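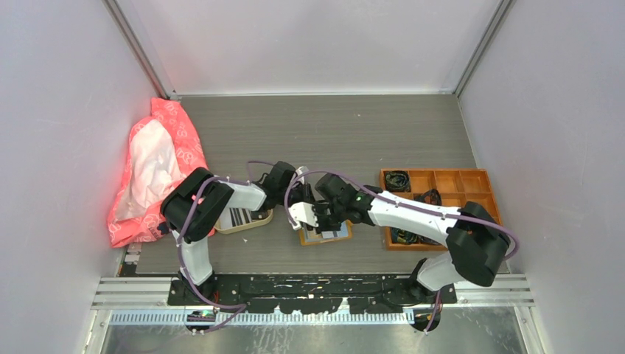 Speaker notes: Running a peer listening room in a secondary school
Mapplebeck district staff day, 6 May 2023. Slot is 60 minutes including questions.

Slide 1. Title
Leave up while people sit down. State scope: student-led listening rooms, grades 7 to 12. Crisis counseling is out of scope and has its own session after lunch.

Slide 2. Setting
Two sites. Mirnevholm is a single building with 1,000 students. Dosusau is a split campus with 3,000. Same training packet at both, different staffing. Do not compare the two on attendance; the sign-in rules differed until November.

Slide 3. What the room is
A supervised space open during both lunch periods. Students drop in without a pass. Trained peers listen, ask open questions and refer. They do not give advice on medication, custody or discipline cases. Read the referral line from the handout word for word.

Slide 4. Selecting peer listeners
Application is one page. Teachers may nominate but do not vote. Grades are not used. Mirnevholm dropped the minimum attendance rule after the first term, as it screened out students the room was meant to reach. Expect a question on this. The rule is still in force at Dosusau.

Slide 5. Training
Blocks: confidentiality and its limits, open and closed questions, silence, referral. The silence block runs long. Practice pairs should be from different grades where the schedule allows. 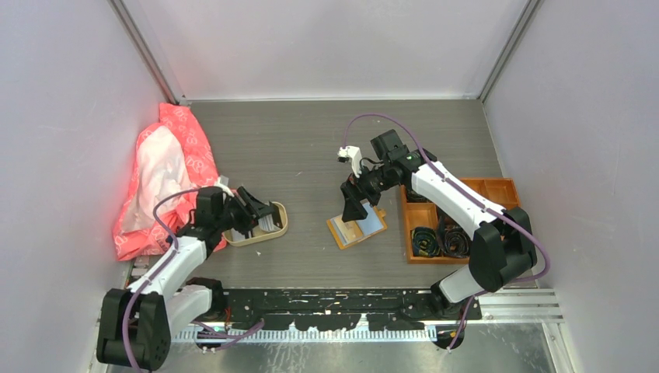
Work cell with two arms and a small oval tray on the tabletop.

Slide 6. Supervision
One adult in the room, out of earshot, in view. Minimum of 2 peer listeners on shift. If only one turns up, the room opens as a quiet space and the sign on the door is changed. Debrief is ten minutes, same day, no names.

Slide 7. Records
Log date, lunch period, grade and topic code. No student names in the log. Referrals go on the separate form and are handed over in person. Topic codes follow the Bumberg sheet, revised version. The old sheet put family and housing under one code, so earlier logs cannot be split.

Slide 8. Known problems
Friends covering for friends. Listeners who skip class to stay late. Girls use the room far more than boys at both sites. No fix yet for the last one; ask the audience what they have tried.

Slide 9. Questions
Repeat each question into the microphone. If asked about funding, refer to page 4 of the handout. Collect feedback forms at the side door.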